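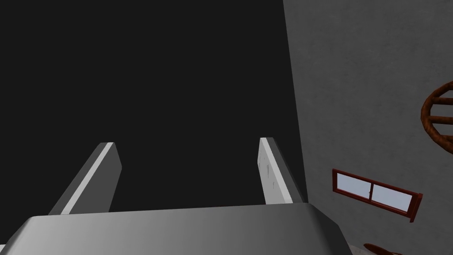 Re: [ivetley-exports] Emico and the re-transfer clause

Hi all,

Sorry for the slow answer, I wanted to read the thing properly before I opened my mouth. Quoting the bit I'm replying to:

> On Thursday, May 9, 2024, the list moderator wrote:
> Has anyone looked at the end-use paperwork for the Emico
> radar parts? The Ivetley plant ships to Mustenero under one
> licence, and I can't find where it says the parts have to
> stay in Mustenero once they arrive. Am I missing a page?

You're not missing a page, but it's easy to miss the paragraph (I did, the first time through). It's in the annex, under "changes of custody", and it's pretty thin. The buyer promises to ask before passing the goods to another government. It says nothing at all about passing them to a contractor, and that's the part that bugs me.

I know some of you think the radar parts are small potatoes next to the armoured vehicles. Fair enough! But spare parts are what keep old systems going, and a buyer who can't get them from a big supplier will happily pay over the odds to a small one. That gives a little town like ours a bit more say in a far-off standoff than most of our neighbours would guess.

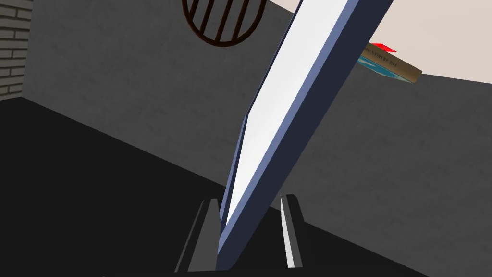
Simulator view: a slab between two gripper fingers.

The licence was renewed in January for another two years, so we've got time before the next one — though I'd sooner write now, while the file is fresh in somebody's mind at the ministry. What I'd like in our letter:

1. A plain question about contractors. Does the promise in the annex cover them, yes or no?

2. A request for the delivery checks. The Tripathi report says 3 were planned and doesn't say if any were done. I've read that chapter twice and still can't tell.

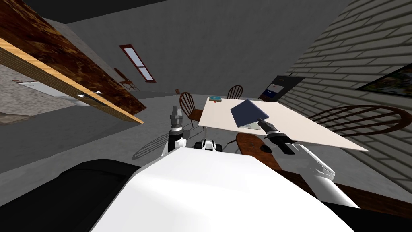

3. Something about the 7-year record-keeping rule. Emico keeps its own shipping records, but I couldn't find anything that makes the buyer do the same.

I can have a rough draft up by the weekend if folks are happy with those. If you have the older licence on paper, could you scan the annex for me? My copy stops halfway through the definitions.

Cheers from a very soggy Ivetley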